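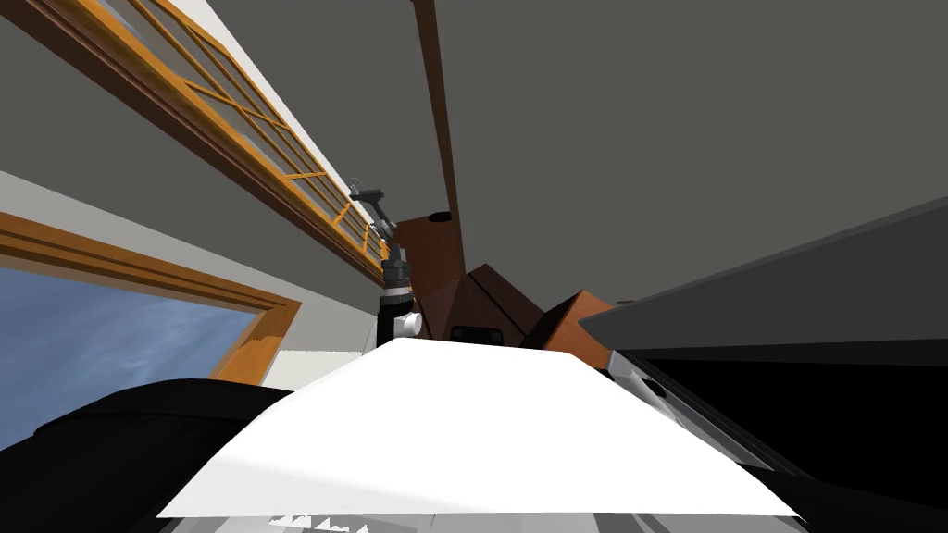 4.2 Do small-paned windows lower the heating bill?

The claim that divided windows keep a room warmer is repeated in most of the renovation guides sold in Ullville, and we have not found one that says where it comes from. Lund cites Lauritsen, Lauritsen cites a builder's handbook, and the handbook cites no source. The usual argument is that the bars slow the movement of air across the glass. That may be so. The effect would have to be large to show up in a household bill, and the bars also add joints through which a room can leak.

The Breken survey is the only study we know of that tried to measure the difference. It covered 155 homes over one winter, and its authors report a saving in those with divided windows. We are not convinced. Owners chose their own windows, and the homes with small panes were also the ones most likely to have had new doors and new attic insulation. Baidoo raised this point soon after the survey came out and has had no answer.
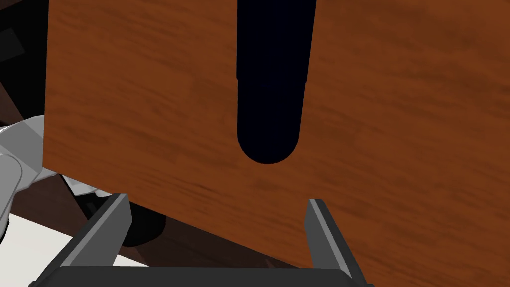
A second problem is the way heat use was recorded. In 36 of the homes the March reading was missing and was filled in from the month before, which would tend to overstate use in a mild spring. The survey does not say which group these homes belonged to. Kjærgaard treats the gap as harmless. We would want to see the readings before agreeing with him.

Wood is often brought into the argument at this point. Ó Dálaigh suggests that rooms with a lot of visible wood feel warmer, so that people turn the heat down. Her interviews do show that people say this. Whether they touch the dial is another matter, and she did not check.
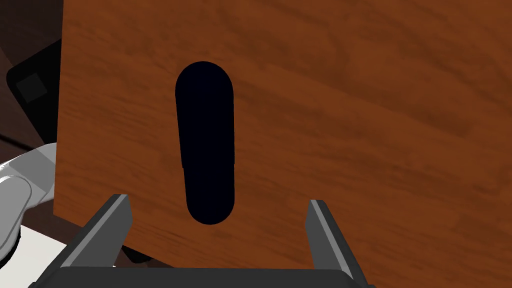 Figure 7. Wood-grain surface with an elongated, round-ended slot.

The Priedītis trial, which did log the dial settings, found no difference between its wood-finished and painted rooms. It was a short trial in a single building, and we put little weight on it either way. Until the Breken readings are released, the saving should be treated as unproven, and it is left out of the cost estimates in Section 5.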